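Reseña: la guía de buenas prácticas de Ollden para celdas de manipulación pequeñas

Tiempo de lectura: 2 min

Me la leí entera un sábado, con café y un rotulador, y ya llevo un mes aplicándola en el taller.

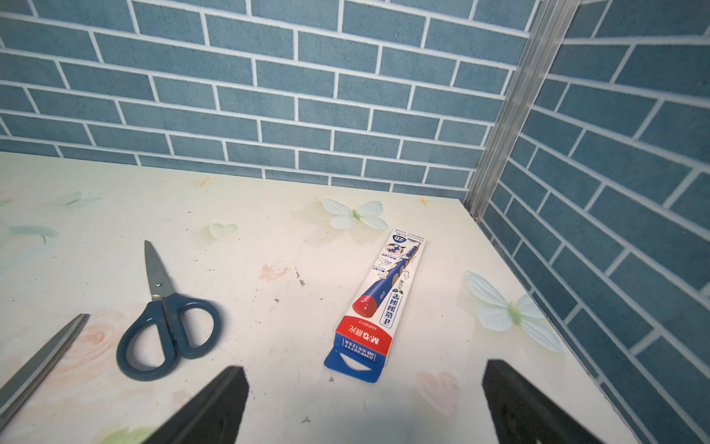
Lo mejor es el capítulo de objetos cotidianos, que es lo que manejo yo: material de papelería, cajitas de lápices, tijeras. Ollden pide que todo lo que corta o pincha figure en la evaluación de riesgos aunque el robot no vaya a cogerlo, y que las tijeras se coloquen siempre cerradas. ¡Parece una tontería! Pues yo no lo tenía escrito en ningún sitio - y ahora es la primera línea de mi hoja.

También me ha gustado la parte de las pinzas. Propone anotar la apertura y la fuerza para cada objeto antes de empezar, y revisar los dedos cada 3000 ciclos (yo lo hacía cuando me acordaba, o sea, casi nunca). La plantilla ocupa 2 páginas y se rellena en un momento.

¿Lo malo? El capítulo 6, sobre paradas de emergencia, es un ladrillo, y remite tanto a otras normas que acabas con media docena de pestañas abiertas. Del desgaste de la superficie de trabajo apenas habla, y a mí me interesaba mucho. Garba Omoregie, que usa la guía de Forinari, me dice que allí viene mejor explicado, aunque son 70 páginas más.

Yo me la quedo, sobre todo por las plantillas. Si ya tienes procedimientos propios bien montados, échale un ojo al índice antes de comprarla.

Entradas recientes
- Hivance: probamos su curso de seguridad para cobots
- Cómo llevo el registro de mantenimiento de las pinzas
- Forinari u Ollden: qué guía elegir para empezar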